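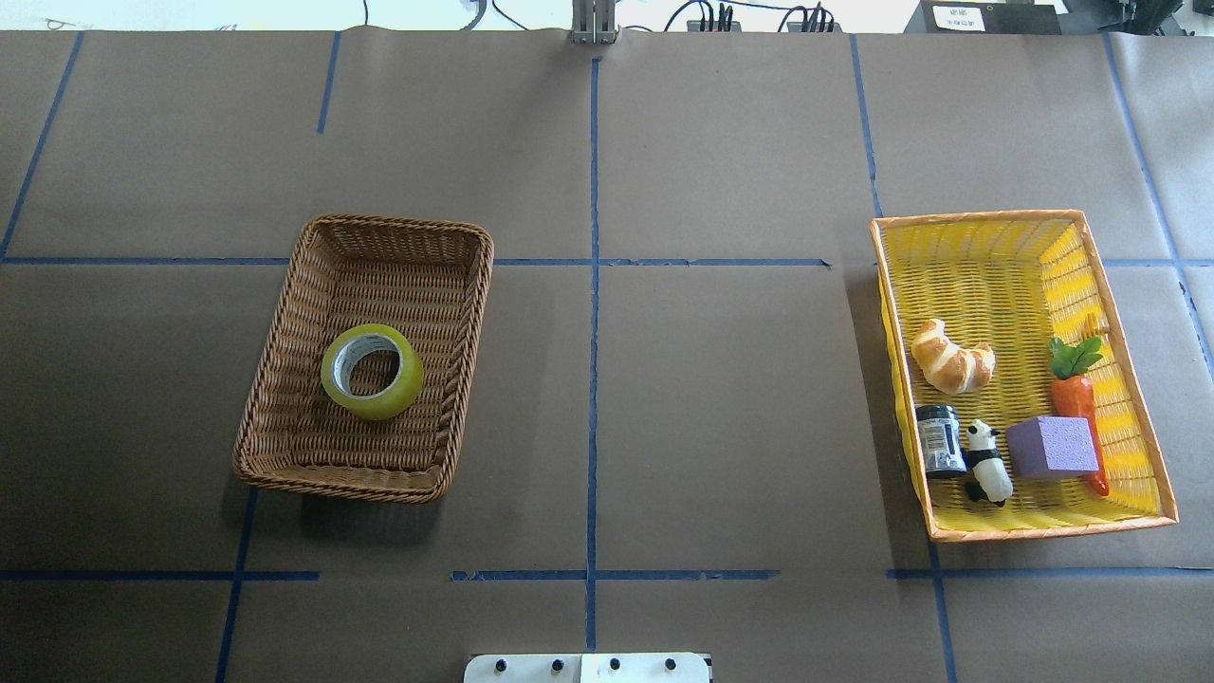 Basket-to-basket transfer is the second task in the Plukari set, and it is the one I expected to finish first. The rule is simple: every item starts in one basket and ends in the other, one grasp at a time, in any order. The item mix matters more than I assumed. A foam cube forgives a sloppy grasp. A roll of packing tape doesn't, and when it lies flat on the bottom of the wicker basket the operator has to choose between pinching the rim and reaching into the core. Both work. Mixed freely across operators, they give the policy two answers to one question, and the first checkpoint split the difference and closed on air.

I now write the grasp down per item before a session. Tape gets the rim. The toy carrot gets the middle. The jar is still undecided.

Current count is 2283 episodes recorded, 2037 kept. Most of the rejects fall into two groups:

- the operator paused longer than the trim threshold with the gripper above the basket
- the gripper pushed the basket far enough that its edge crossed a tape line

I went back and forth on the second group. A policy should cope with a basket that moves. But the start poses are logged by grid cell, and an episode where the basket drifts into the next cell has a label that is wrong for its last third. Until the logger stores a pose per frame, those stay out.

Basket placement comes from a script that prints a cell and an angle. Before that I placed them by hand, and when I plotted the February data, nearly all of it was within 11 degrees of square to the table. I would have said I was varying it.

The Zurnell converter still drops the final frame of each episode. With a release at the end of a transfer, that frame sometimes holds the gripper-open command, so I pad with up to five copies before export. Ugly, but it loads. A proper fix is on the list, after the per-frame pose.

Next is the same task with the baskets swapped left to right.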